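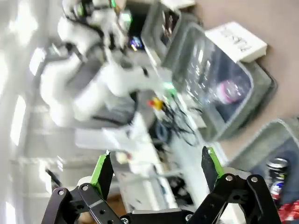

Open gripper, with the white arm behind it.

Amley Rod and Wildlife Club
Minutes of the May general meeting
Called to order at 7:05 p.m.

Present: 39 members, a quorum by a comfortable margin. The chair noted that turnout is always better when beavers are on the agenda.

Minutes of the previous meeting
Approved with one correction. The bird reported over Gestow Pond was recorded as an "otter." It was an osprey. The secretary regrets the error and has since looked up both.

Beavers at Gestow Pond
The beavers have plugged the culvert under the access road again. Members cleared it in April, and by the following weekend the work had been replaced with something sturdier. The lower parking area is under water up to the second fence post, and the sign that says NO SWIMMING is now standing where a person could swim.

Three positions were put forward. The first was to call in a trapper. The second was to leave the beavers alone and call it a wetland, on the grounds that the county will do so sooner or later and it may as well be our idea. The third was to install a pond leveler, meaning a long pipe through the dam with a wire cage on the intake, so the water drops to a set height and the beavers can't hear where it's going.

Discussion was long. A member who traps pointed out that the last pair removed was replaced by another pair the same fall. A member who fishes said the pond has never held better perch and asked that this be weighed against his own truck, which he had parked in the lower lot. A member asked whether beavers eat perch. They do not. She asked whether we were sure. We are.

Motion to install a leveler at the culvert, using the Teuber pipe already sitting behind the clubhouse. Seconded. Carried, with 8 opposed. One of the opposed wished it noted that he has nothing against pipe.

Access road
Until the water goes down, members should park at the top and walk. Those who can't walk it should call ahead and the upper gate will be left open. Driving through to see how deep it is was discouraged in fairly plain terms.

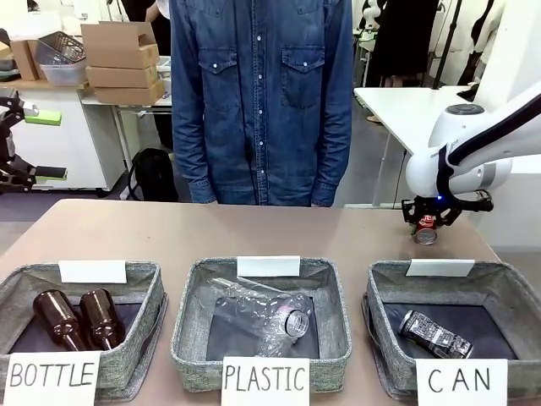
Wood duck boxes
Boxes were checked in late winter before nesting, as usual. Of the 7 on the Asent side, two need new lids and one has been taken over by a screech owl who showed no interest in our schedule. The owl box will be left as it is. A proposal to put up a second box beside it for the ducks was answered by the observation that ducks may have opinions about the neighbors. It will go on the far bank instead.

Members were reminded that wood shavings go in the boxes. Sawdust holds water and packs down. This reminder appears in the minutes every year and will appear again.

Fawns
The club phone has started ringing. Please tell anyone who asks that a fawn lying still in tall grass has been left there by its mother on purpose and should be left there by everybody else too. The caller who already has one in the garage should be told to put it back where it was found and go away, then to call the county wildlife office if the doe hasn't returned by the next day. Do not offer to come get it. The clubhouse is still missing a corner of its linoleum from the last time.

Trail camera survey
The camera at the Amley end recorded 143 animals over the survey period. The breakdown is mostly deer, then raccoons, then turkeys, with one bobcat walking away. There was debate over whether a raccoon that passes the lens, sits down, and passes it again is one raccoon or two. The survey leader has been treating it as one. A motion to treat it as two so that the report looks better was not seconded.

The Gestow camera is now underwater. See above.

Old business
The mower is still broken. The part is still on order. Grass around the archery lane will be cut by whoever gets tired of looking at it first.

New business
A member asked if the club could take a position on outdoor cats. The chair looked at the clock and placed it on the agenda for the next meeting, where it will be the only item. Members with strong feelings are asked to bring them in writing, one page, one side.

Youth fishing morning will go ahead on the Asent side, where there is still a bank to stand on. Loaner rods need line. Bring barbless hooks.

Adjourned 9:20 p.m. Pie was available and the cherry was gone before the secretary had finished writing this sentence.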